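Gondero open house, or how I lost an afternoon to a robot hand

I have been trying to get into one of the Gondero open houses for ages, and this December I finally did it! Up to 500 people were expected over the day, so I went early, before the coffee was even set out.

The building used to belong to Buchanan (the elevator people, if you grew up near here) and it still has those long hallways where you turn left twice and end up back at the coat rack. I did that. Then I followed the noise.

First stop was Mekora, their sorting line. It picks mixed hardware out of a tub and drops it into trays, and I could have watched it all day — there's a little hesitation before each pick that made the kids next to me giggle every single time. A man in a Grolteck jacket asked a very long question about suction cups and I only followed half of it, but I wrote it down anyway and have been reading up since.

Upstairs was the part I came for, the humanoid demo. Alasdair Mackay ran it, and he was wonderful, one of those people who gets more excited the more basic your question is. He told us the hand had been through 2000 open-and-close cycles that week and that they still tighten things by hand in the evening. I asked what breaks first. "Whatever I just fixed," he said.
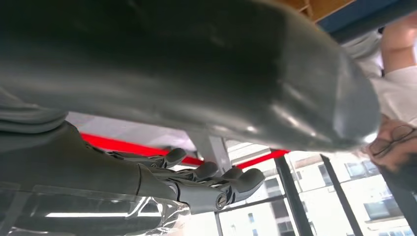

Page last modified: December, 3:41 pm

What got me was the fingers. Four of them reaching out from that broad palm, all in gray links with rounded tips, and down at the base of one knuckle a plain silver screw head, same as you'd find on a cabinet hinge. I love that. All that clever engineering and there's still a screw you could put a screwdriver to.

It also curls its fingers slightly, the way mine do, and I kept checking my own hand against it on the bus home.

I've asked to be put on the list for the spring one. Bus 687 stops right outside, and bring a sweater for the downstairs hall.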